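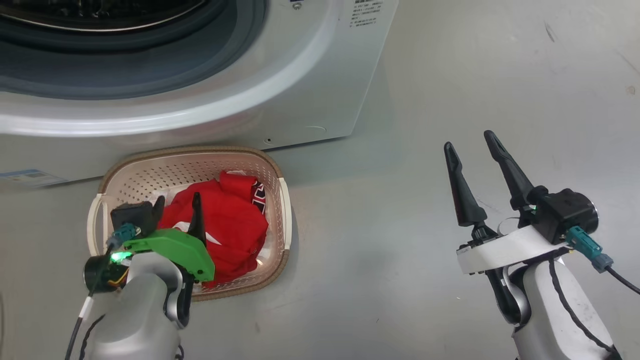
Washer and basket, wash area.

March 29, 2025. Textile conservation workshop, Umville. Entry by Severin Ruchti.

Shrinkage trial on the Plirnari cotton lining continued. Thirteen swatches were cut from bolt 542, each 140 mm square, and marked at the corners with thread. The Wieser soap was used at half strength — the full strength left a film in September. Swatches are to dry flat on the mesh, face up, before measuring.
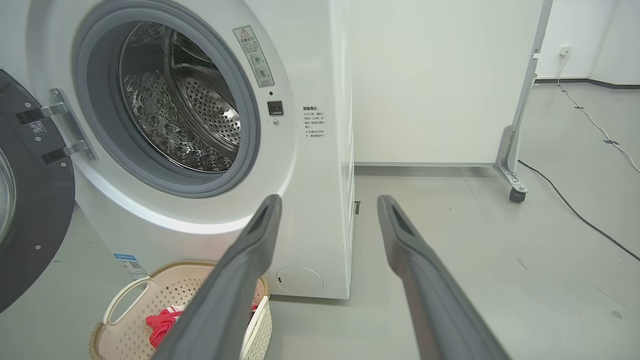 Should the swatches be pressed before measuring? Leave them unpressed, as heat can stretch the weave and hide the shrinkage.

Two swatches have frayed on the warp side and are excluded from the averages. The Bumberg linen remains on order.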